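Search this blog
Search
Type and press enter

Walk-in cooler door gaskets, part two: why the new one leaked

Apr 16, 2026

In the last post I covered measuring the old gasket on the walk-in at my shop in Bamuscombe and ordering a replacement. The gasket arrived, I fitted it, and the door leaked more than it had with the torn one. This post covers what was wrong and the order in which I should have checked things.

Some background for those who did not read part one. The box is a secondhand unit, set up on a concrete slab, with a single hinged door on the left side. I store cheese in it for three stalls and a small mail-order list. The hinges and latch are Kason. The panels carry no maker's plate that I have been able to find. The gasket is a magnetic dart type on the top and both sides, with a separate wiper along the bottom. I bought mine from Kyriakidis, who cut to size from the measurements you send. They cut it correctly, and the corners were welded square.

The first symptom was frost on the inside face of the jamb, on the latch side, from knee height down. Frost there means moist air is coming in and giving up its water on the first cold surface it reaches. The second symptom was run time. I log compressor run time with a current clamp on one leg of the supply and a cheap recorder. With the torn gasket the compressor ran 59 percent of the day. With the new one it ran 63 percent. Ambient temperature was close to the same on both days, and I did not open the door more often.

The usual test is a slip of paper. Close the door on it, pull, and note the drag. Work along all four sides at hand-width intervals and write the result down on a sketch of the door. I got firm drag along the top and the whole hinge side, firm drag on the upper latch side, then almost none below the latch. The wiper passed at the hinge end and failed at the latch end.

A failure confined to one corner usually has one of these causes:

The gasket took a set in the carton and has not relaxed.
The door has dropped on its hinges.
The door or the frame is twisted.
The steel strip in the jamb that the magnet pulls against is missing, bent or rusted through.

I assumed the first, for the reason that it was the least work. A gasket shipped folded will hold the fold, and the remedy is gentle heat. I went over the lower corner with a hair dryer on the low setting, closed the door and left it overnight. The drag improved slightly and was back to nothing by the next evening. I did it again with the same result. Two days went on this.

The second cause took ten minutes to check. Put a level on the top edge of the closed door, then compare the reveal along the top at each end. Mine was wider at the latch end, so the door had dropped. These hinges are the cam-rise type. The door rides up on a pair of nylon cams as it opens and comes down as it closes, so that the wiper clears the sill on the way out and seats on the way back. The cams wear. As they wear, the door hangs lower and the wiper starts to drag, and the drag twists the bottom corner of the door outward just as the latch pulls the middle of it in. With the old gasket the wiper had been so far gone that it never touched the sill. The new wiper was full depth, and it was holding the corner open.

So the leak was made by a good part fitted to a worn assembly. The paper test would have shown the same thing in reverse had I done it before changing the gasket, and I recommend doing it both times.

Replacing the cams is simple if the door is supported. Wedge it from below with the door open at a right angle, using two softwood shims from opposite sides. Lift only enough to take the weight off the pins. Do one hinge at a time. The old cams on mine came out with a flat screwdriver, and the lower one had worn unevenly, with the ramp almost gone on the outer side. Wipe out the old grease completely. Food-grade grease goes back in, a thin film on the ramp and a little on the pin.

After the cams, adjust the wiper. The screw holes are slotted. Loosen all of them, close the door, let the wiper settle on the sill under its own weight, then mark its position on the door skin with a pencil. Open the door and tighten with the wiper raised from the mark by the thickness of a coin. The wiper should brush the sill and bend very slightly. If it folds under, it is too low and will tear.

The latch strike came last. I moved it inward by one notch and then moved it back, as the door needed a shoulder to close. The magnet does the sealing on this type of door. The latch only has to keep it there.

I repeated the paper test and had firm drag on all four sides, with one weak spot on the sill where the concrete is spalled. That will be patched in November, when the box is empty between seasons. Until then there is a strip of closed-cell foam over the spot. It is ugly and it works.

Run time has come down to a level I am happy with, but I will not publish a figure until I have a longer record at matching ambient. The recorder stores 2,000 samples before it overwrites the oldest, so at the interval I use it has to be emptied more often than I tend to remember. Bokov, the newer model, stores more, but I have not found a reason to spend the money yet.

A note on heater wire, as two readers wrote in after part one. The wire in the door frame is there to stop condensation and, on a freezer, to stop the gasket from freezing to the jamb. It does not affect the seal. If yours is dead you will see sweat or ice along the whole perimeter, and a single bad corner points elsewhere. Disconnect the supply at the isolator before opening the frame cover. Mine tests fine and I left it alone.
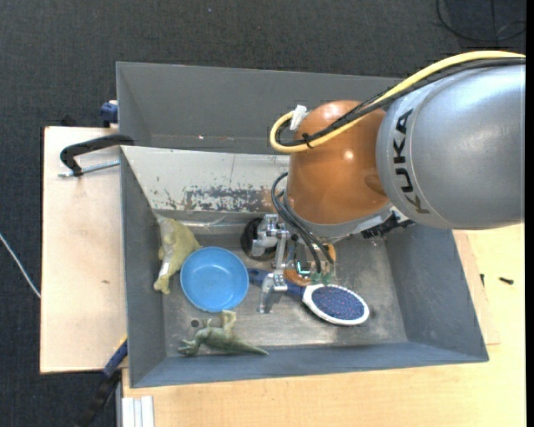
Part three will deal with the drain line, which has its own heater and its own trap, and which I have so far repaired twice in the same place. I want to replace the full run in copper with a proper fall and move the trap outside the cold space, where it should have been from the start.

Contact | Copyright 2026 | Back to top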